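Subject: Re: [clorkton-list] old computers for the swap table?

Trevor Doucette wrote:
> Hi all, before I load the car. Is the Brumcombe hall taking desktop
> towers this time or only laptops? I have 4 towers, two of them with no
> drives in them. Last year somebody got turned away at the door and I
> don't want to haul these up the steps for nothing. Also what happened
> with the leftover monitors?
> Trevor

Hi Trevor, quick reply, on my way out –

Towers fine. Laptops fine. No drives is fine too, saves us pulling them. The person turned away last year had a tube TV, different story. Use the side door by the bike rack, no steps there, and somebody can bring the cart out if you knock.

Monitors all went to Ouellet in February. They took the lot, even the ones with bad stands. We paid for the van and they did the lifting, so no complaints from me. Would do it the same way agian.

Table order is the same as before, complete machines by the window, parts in the trays along the back wall. Memory, cards, processors, power cords. Please put a strip of tape on anything you know is dead and write DEAD on it. We had people taking stuff home from the trays last time and bringing it back an hour later, kind of annoyed. 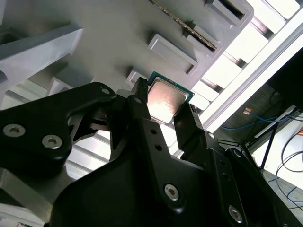

Can I drop off parts on their own, without the rest of the computer?
Bare processors and memory are welcome, in a small box or an egg carton with a lid, with the model number on a slip of paper if you have it.

Doors at 9 for drop off, swap starts once the tables are full. Flutstead people are coming over with their own stuff so parking will be tight, try the lot behind the laundromat. Gate code for that lot is 2329, please dont pass it on outside the list.

Other things –

Printers: no. Sorry. Not even the good ones.

Loose batteries: no, the county drop box takes those.

Keyboards: yes but shake the crumbs out first.

Wiping drives – bring them in and we can do it there, it's slow, a big one can run all afternoon. Leave your name and a phone number on the drive and pick it up later.

Old sign-up sheet has the wrong room on it, ignore that, we're in the big room. Will fix tonight if I get to it. Still short a couple of extention cords, so if you have a long one throw it in with the towers Trev.

More later, got to run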